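Litlow Kitchen Robotics Project
Progress report to the Renine Fund, July

3. Open day

The open day was the main activity for this period. We had 53 visitors against a planned 40, so the demonstration was run 6 times instead of four. Nikola Kwiatkowski operated the two-arm station and Aicha Benjelloun took questions. The last group left at 4:30 pm.

The station was set up as a small kitchen bench, with the dish rack, mug tree, toaster oven and corn basket listed in our work plan.
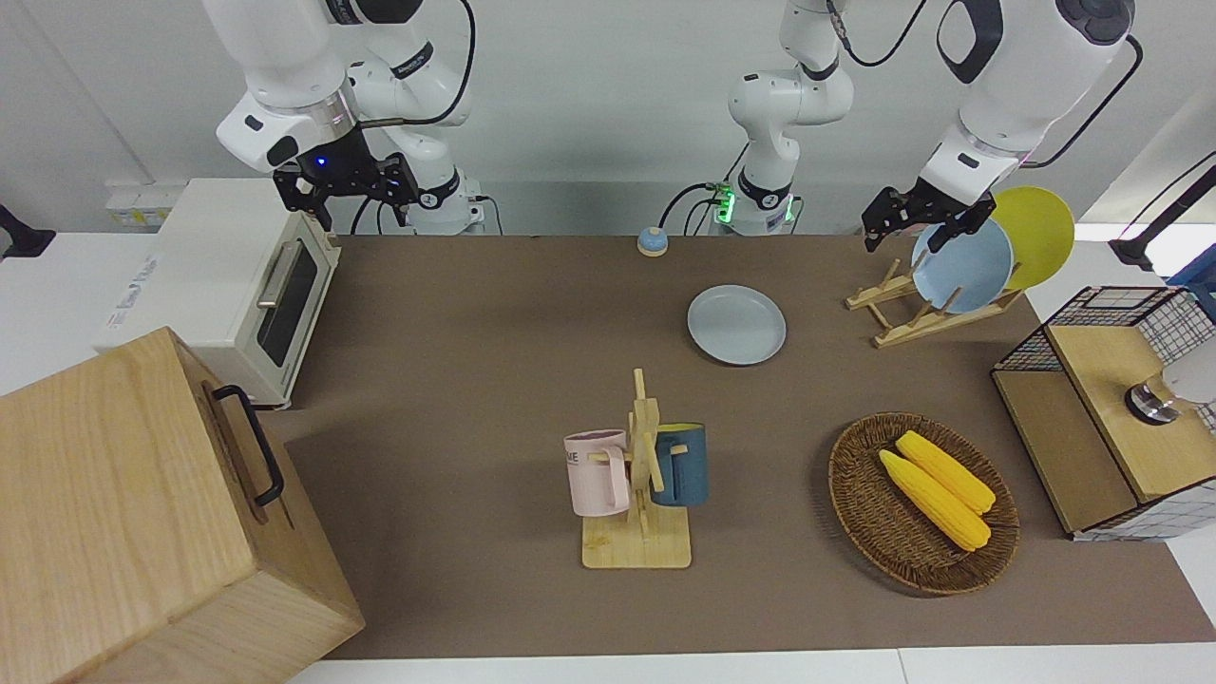
The two-arm station at the open day, with the left gripper beside the plate rack.

Visitors asked mostly about plates. Thin rims are still our hardest case, and Jiahui Lu has moved the grip tests ahead of the drawer tests for that reason. Two visitors from Polirero asked for a second session with their own dishware. We have said yes in principle, subject to your approval of the travel line.
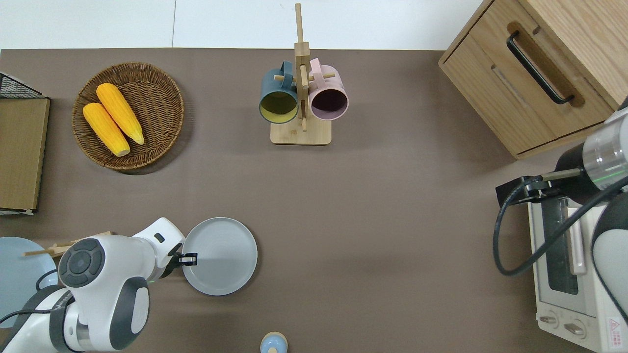 Feedback forms were collected at the door and Qiuyue Xia is entering them now. Several people wrote that the talk was too long and that they could not hear from the back. We will borrow a microphone next time.

Spending on the day came to $1,000, all of it catering and printing, and is within budget. The invoice from Xiong for the signs has not arrived.

Still to do: finish the form summary, confirm the Polirero session, and send the revised safety sheet to Nia Kneath for sign-off.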